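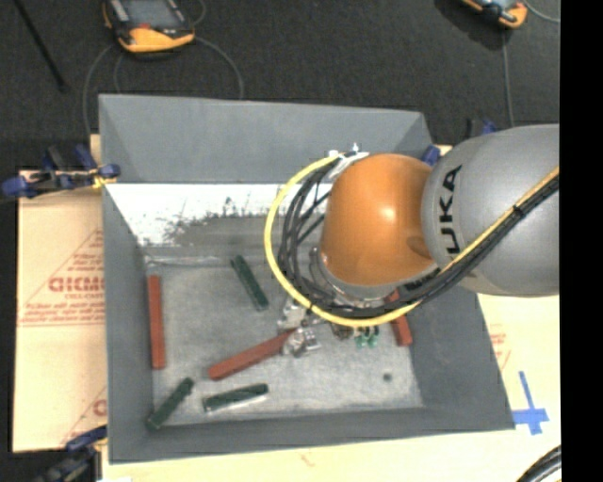
Gray open-topped bin with sloping sides, on a wooden tabletop

Pollik Surface Coating for Bins and Trays
Two-part protective finish for painted and bare interiors
Item 1603 G – Gray

Product overview

Pollik Surface Coating is a two-part finish for the inside surfaces of storage bins, parts trays, hoppers and drawer liners. It is intended for containers that are filled and emptied many times a day and whose original paint has begun to scratch or scuff. The coating is supplied by Stineck and is available in gray, white and black.

The product may be applied over sound existing paint. Loose or flaking material must be removed first. Small scratches do not need to be filled, although deep gouges should be leveled with Isby Filler and sanded flat before coating.

Typical uses

Sorting and packing stations
Tool rooms and repair shops
School and college workshops
Mail and parcel counters

The coating is not approved for contact with food, drinking water or animal feed.

Technical data

Finish: satin
Mixing ratio: 4 parts base to 1 part hardener, by volume
Working time after mixing: 40 minutes
Recommended coats: two
Light use: next day
Full hardness: seven days
Pack size: 700 ml, base and hardener combined
Abrasion test, in-house: 3,000 cycles without exposure of the base layer

Preparation and application

Wash the container with warm water and a mild detergent, rinse, and allow it to dry fully. Sand all surfaces with a medium-grade paper and wipe away the dust. Corners and the lower part of sloping walls receive the most wear and should be sanded with particular care.

Stir the base, add the hardener and mix slowly for two minutes. Apply with a short-pile roller – a small brush may be used along seams. The second coat should be applied when the first is dry to the touch. Do not thin the product.

Care

Clean with a damp cloth. Avoid wire brushes, scouring pads and strong solvents. Local damage may be repaired by sanding the affected area and applying a single fresh coat.

Ordering

Orders are accepted by the single pack or by the case of six. Rollers, trays and Isby Filler are listed separately under Accessories. Customers who require a color match for the Aravena bin range should state the bin model when ordering – matched colors are made to order and cannot be returned.

Safety data sheets are available on request. Store upright in a cool, dry place and protect from frost.

Page last revised 19 Mar 2022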